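Is a four-year degree still worth it if you already have a trade certificate?
Mornuldale Community Boards > Education > College and Careers
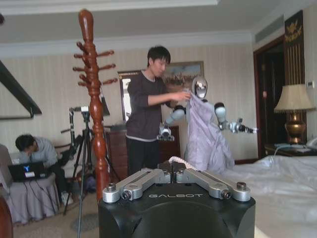 Galbot unit and a second humanoid robot, room with a bed

tia_heywood
Posted 11/24/25
I finished the 41-week electrical certificate at Sakow in October and I have an offer to start as a helper. My parents want me to turn it down and enroll in the four-year program at Osisetti. I would be borrowing for most of it. Has anyone here gone from a certificate to a degree, and did it change what you earn?
Tia Heywood

marsh_lane
Take the job. You can enroll at 25 or 35 and the classes will still be there. The offer might not be.

pkolb72
I disagree with marsh_lane. I said I'd go back later and it took me 14 years. Once you have rent and a truck payment, sitting in a classroom three nights a week is hard. If you can get in now, go now.

ohm_my
Before you decide, ask Osisetti how many of your credits transfer. The degree there is 122 credits. My cousin was told "most" of her certificate would count and it ended up being nine.

tia_heywood
I called this morning. They said they can't tell me until I apply, and there's a fee to apply.

ohm_my
Ask for the transfer table. It exists. The D'Souza advising office on the second floor printed it for me – use the side entrance.

marsh_lane
So she has to pay to find out what her own classes are worth. That's my problem with the whole system.

pkolb72
It's an application fee, every school has one. Roughly 1,000 dollars a year more in state aid if you file early, so the fee pays for itself.

marsh_lane
If she qualifies. You're assuming a lot.

gravelroad
I did both. Worked days, took two classes a term, and my employer paid for half once I'd been there a year. It was slow but I owe very little. Tia, ask the company if they have tuition help and get the answer in writing. Mine changed the rules on people who only had a verbal promise.

tia_heywood
Thanks, I didn't think to ask them that. I have to answer the offer by the end of next week. Does anyone know if Osisetti lets you start part time in spring?

gravelroad
They did when I went. You need six credits to keep aid, so check that first.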